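The case for a dull water tariff
Osian Humphreys
23/01/2026

Most arguments about what a household should pay for water begin with the volume used. I think this is the wrong end. The cost of a municipal supply is set almost entirely by pipe length, pump capacity and treatment standards, and those do not change when a family takes shorter showers. A tariff that recovers fixed costs through a volumetric charge will under-collect in every wet year and over-collect in every dry one.

Sanness is a useful case. The town has 3,000 metered connections and moved in December to a rising block tariff, in which the first block is nearly free and each later block costs more. The stated aim was fairness. Large households sit in the upper blocks whatever their income, and a second home used for a few weeks a year barely leaves the first. The owner of that second home still expects full pressure at the tap on arrival, and the main serving it has to be flushed, inspected and replaced on the same schedule as any other.

Bottled water distorts the discussion further. People compare its shelf price with the tap rate and conclude that the tap rate has room to rise. The comparison is invalid. The bottle price covers packaging, haulage and retail margin, and the buyer can decline it. A connection charge cannot be declined.

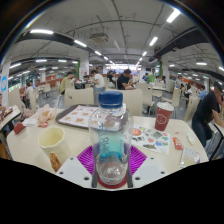
A water bottle and a paper cup on a long table.

What I would put in place is a two-part charge. The first part is a standing fee scaled to the diameter of the service pipe, a fair proxy for the peak demand a property can place on the network. The second is a flat unit rate set at the marginal cost of treatment and pumping, with no blocks. Gwawr Jenkins modeled this for the neighboring district of Skiscombe using 334 accounts, and 299 of them saw their annual bill move by less than the ordinary variation between one year and the next. 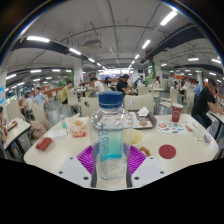
The usual objection is that a high standing fee falls hardest on people who use little and earn little. It is a serious objection, and the remedy is a direct credit on the standing fee for households that qualify by income. Nanna Briem has argued that credits go unclaimed. Her point holds where the customer has to apply. It is much weaker where eligibility is matched automatically against existing benefit records, with a 90-day correction period for errors.

A second objection is that a flat unit rate removes the incentive to conserve. Indoor demand responds very little to price at these levels. Outdoor demand responds more, and a seasonal rate would address it without disturbing the rest of the year. Leakage from the utility's own mains deserves attention before either of them, and no customer tariff of any shape will reduce it.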